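Grutport Summer Robotics Workshop
Course handout 2: Grasping and sorting
Friday, June 22, 2018
Instructor: Mwende Massawe

What to have ready before you start

Finish the arm calibration from handout 1 and save your home position. If your team has not saved a home position, do that first. Both teams share the bench, so sign up for a slot on the sheet by the door and leave the table clear for the next group.

Read the whole handout once before you power anything on. Keep one person at the stop button whenever the arm is live.

Part A. Gripping a single object

The gripper has two fingers. Position the open fingers so the object stands between them, then close in small steps. The object does not have to be exactly in the middle. If it is closer to one finger, that finger touches first and pushes the object toward the other one. With a light object you will hardly notice. A tall one may tip before the second finger arrives.

The fingers are smooth silicone. Smooth silicone against glossy printed packaging gives you less grip than you may expect, and squeezing harder is a poor fix with anything that can dent. Try changing the surface of the finger first. Paper or tissue over the upper part of a finger is cheap and quick to replace. Write down what you used and how much of the finger it covered.

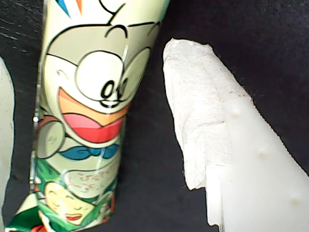
Gholamreza Bakhtiari asked whether the cover should go on both fingers or only one, as his team had been getting different results from the same grip height. Either is allowed. Treat them as two separate setups, and do not mix their results in one table. If a cover tears or slides partway through a set of trials, stop, replace it, and start the set again.

For each grip, record the following in your log:

Object and how it was standing
Grip height, measured from the table
Finger cover, if any
Opening width at first contact and at final close
Result: held, slipped, tipped, or missed

Do 14 trials per setup. Lift to the same height each time and hold for a slow count of five. A grip that slips during the hold is logged as slipped even if the object stays between the fingers.

Tall cans need a note of their own. If you grip one near the top, the bottom swings when the arm moves sideways. If you grip low, the top leans. Start near the middle and adjust from there. A can that leans at first contact will usually still lean after the lift, so open up and line up again before you close.

Part B. Sorting into the tray

In Part B you pick objects off the work surface and place them in the divided tray. The tray has three compartments: two small ones on one side and a tall one that runs the full depth of the tray. Decide which object goes where before you write any code, and put the plan on the first page of your log. Long, narrow packets belong in the tall compartment. Rolls of tape lie flat and can go in the small ones, one to a compartment.

Place the tray square to the arm's axes. The dividers are thin, and a few degrees of rotation is enough to put a fingertip on top of one. Come straight down over the compartment, open, and come straight up again. Do not drag an object over a divider.

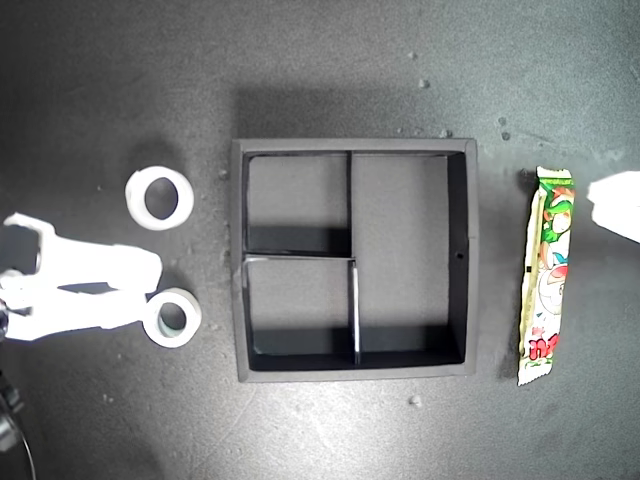

Leave enough space between neighboring objects for a finger to pass. When two objects sit close together, approach from the open side and take the easier one first. The second pick then has more room. Your program can use a fixed pick order this week. Choosing the order from camera input comes in handout 3.

Flat objects cause the most missed picks. Lower the fingers until they just clear the surface, then add a small safety margin. Ildikó Dudás will check your lowest height setting before your first live run. Packets with crimped ends should be gripped across the middle, where there is something firm inside to hold.

Wipe the work surface between teams. Small specks and fibers stick to silicone and change the grip over a long session.

What to hand in

One log per team, with the tables from Part A and the tray plan from Part B. Add half a page on which setup you would keep and why. Include at least one failed trial and describe what happened step by step. Logs go to Olga Salinas by the end of the next session.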